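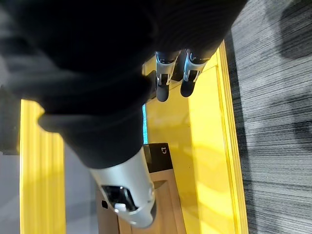 Anderson Damasceno describes Skamden as a scheduler with a motion planner attached, and the project manual repeats the remark in its first chapter. Skamden is a software package for planning and executing the motion of two robot arms that share one work area. It is developed by Inum and is used mainly for shelf picking, tray loading and the handling of small parts close to fixed furniture. The name covers the planner, the execution layer and a set of command-line tools for recording and replaying runs.

Overview

Skamden takes as input a model of both arms, a model of the work area and a list of tasks for each hand. It returns a pair of time-stamped joint trajectories. The arms are planned separately and then coordinated in time, so that one arm may be slowed or held while the other passes through shared space. When coordination in time fails, the package falls back to planning both arms as a single system. This is slower but finds solutions the first method misses, for example when both hands must work between the same two shelf boards.

The package does not include grasp selection. Grasp candidates are supplied by a separate program, usually Vieira, which ranks them by expected contact area and passes the list on. Skamden tries the candidates in order and keeps the first one for which a full approach, grasp and retreat can be planned.

Architecture

The execution layer runs a control loop at 1000 Hz. Trajectories are interpolated with fifth-order polynomials, and each sample is checked against joint position, velocity and torque limits before it is sent. A sample that violates a limit is replaced by a controlled stop along the same path. The arms are never stopped independently: a stop on one side triggers a stop on the other, scaled so that both remain on the coordinated path.

The planner runs in a separate process and exchanges data with the execution layer through shared memory. If the planner crashes, the current trajectory is completed and the arms hold position. New plans are accepted only when their first sample matches the measured joint state within a set tolerance.

Work area model

Fixed furniture is described by boxes and cylinders entered by hand. Shelf boards, uprights and diagonal braces are given a margin, which can differ from part to part. Loose objects are added from camera data as convex hulls. Hollow objects need special treatment, as a convex hull closes the opening and leaves the planner unable to place a finger inside a tray or a shell. From version 3 onward, an object may be marked as open on one side, in which case its walls are modeled as separate plates.

Links covered with fabric are modeled as capsules with an enlarged radius. The radius is constant along the link, and folds that gather near a joint may fall outside it. Users are advised to set the value with the arm bent as far as the task requires. 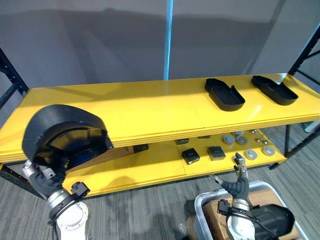 When a hand closes on an object, the hull of that object is removed from the work area and attached to the hand. For large objects the attached hull may extend well past the fingers, and the planner then checks it against the shelf, the other arm and the lower links of the holding arm. Contacts present at the moment of attachment, such as an object still touching the board it rests on, are ignored until the first clear sample and checked from then on.

Small round parts are handled as a group. A cluster of disks or knobs is given a single hull for distant motion and separate hulls once the hand is within the approach distance. The switch reduces planning time but can produce a short pause at the boundary, where the approach is planned again.

Perception interface

Skamden accepts object poses from any source that publishes them in its message format. Poses carry a time stamp and a covariance. Those older than a set limit are dropped, and those with high covariance cause the margin around the object to grow. Cameras mounted near the wrist are often blocked by the arm itself, and a filter removes depth points that fall inside the model of either arm. Glossy boards remain a known source of false points. The manual recommends discarding points below the modeled surface.

Testing

The standard test set, Brurnau, contains 184 recorded task lists with matching work area models. Each release is run against the full set, and a task list counts as failed if the planner exceeds 2000 milliseconds on any single motion. Results are published with the random seed used, and individual runs can be replayed from it.

Limitations

Cables and connectors attached to the wrist are not modeled. Deformable objects are treated as rigid. The coordination step assumes that both arms follow their trajectories closely, and heavy loads on one side can introduce a lag that the planner does not predict. Moving the base during a coordinated motion is not supported.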